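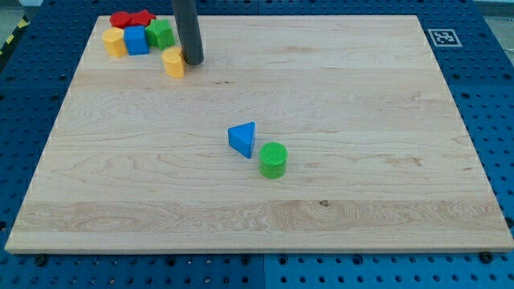
Blocks on a wooden board.

Progress report – portable sheep yards and drafting race
To: Catamance grant office
From: Macedo yard project
Date: 2019-01-01

Quick one, sorry, shearing ran over into the holidays. Full receipts to follow in the mail.

Where we are

Panels all delivered. 26 in total, from Triltetex, galvanized, pinned at the corners. Two came with bent feet and were swapped the same week, no charge. Gates came after, 6 of them, one more than the old yards had and we are using every one.

Drafting race is up and bolted down. Sides are sheeted on the lower half so the sheep can't see the dog. Three-way gate at the end swings well now. Did not swing well in the first month – hinge pin was a hair too thick and it stuck whenever there was grit in it. Took it off, ground it back, greased it, fine since.

Forcing pen is done except for the latch on the long side. Currently held with a chain and a snap hook. Works but slow, and you need two hands.

Ground under the race has been scraped and filled with crushed rock. It was a mud hole before. Has had one proper rain on it, drained by the next morning except for a puddle at the low end near the count-out gate. Will need another load there.

Use so far

Put 500 ewes through in December for the first real run. Drench and a foot check, then drafted three ways. Finished before lunch with two people and a dog. Same job in the old wooden yards was a full day and usually somebody got a knee hurt. The ewes ran well up the first stretch, then balked at the join where the sheeting stops and daylight comes in. We hung a feed sack over the gap and they went straight past it. Proper sheet to be cut.

Lambs are a different story. Bottom rail is too high for the small ones, a few got under and back to the mob. Lost time on that. Asked Triltetex for a lamb rail that clips on, they make one for the heavier panel but not for ours. Options are weld our own or wire mesh along the bottom. Leaning to mesh because it comes off again for cleaning.

Noise. Panels rattle when a mob hits them. Rubber strips on the pins have helped a lot, old inner tube cut up, cost nothing.

Loan to neighbors

This was part of what we promised in the application so reporting it on its own. The yards were meant to be shared, and they have been. 6 farms have signed up on the booking sheet, four have had the panels out to their place and back. The other two are down for after weaning. Loading takes under an hour if the trailer is packed right – feet all facing the same way, gates last. When it's packed wrong they slide. There is now a sheet wired to the trailer frame saying which way.

One panel came back with a cracked weld. The farm that had it fixed it themselves. Fine by us but I would like a rule written down for next time about who pays. Draft wording is with the group, no answers yet.

Trailer itself needs a new jockey wheel and the left tail light is out agian. Not in the budget, will cover it from the loan fees.

What's behind

Loading ramp. Was due before the end of the year, is not here. Plavau had us down for the adjustable one, then told us the winch was on back order, then that the whole unit was. Latest word is it ships with their next batch. No date. I've asked for it in writing. Until it comes we're loading off the old dirt bank, which is safe enough for a single deck but no good for the upper deck on the bigger trucks.

Water to the holding pen. Pipe is in the trench and the trench is still open. Trough is sitting next to it. Needs a fitting we were sold the wrong size of, twice.

Shade over the holding pen, not started. Posts are on site.

Training day. Moved. We had it set for before Christmas and too many people were still shearing. Will be held once the ramp is in so we can show loading as well as drafting, no point doing half of it.

Money

Under on panels, the bulk price was better than quoted. Over on rock and on the digger hire, ground was harder than anyone thought. These come close to cancelling out. Nothing paid to Plavau past the deposit and nothing will be until the ramp is on the ground and we've run stock up it.

We'd like to move what is left in the panel line over to mesh and sheeting for the lamb problem. Please say if that needs a form or if an email is enough.

Next three months

Finish latch on forcing pen. Close the trench, get the trough running. Mesh on the bottom rail before lamb marking, this is the one that can't slip. Another load of rock at the count-out end. Shade posts in when the ground softens. Ramp whenever Plavau sends it. Training day after that, and you're welcome to come out for it, bring boots.

Still need from you

Sign-off on moving the panel money. An ok to push the ramp date back, same amount, no extra asked. And the new report form if there is one, I filled this out off last years and some of the headings dont match what we're doing.

Receipts for panels, gates, rock and digger go in the mail this week. Hinge grease and the like I haven't bothered to claim.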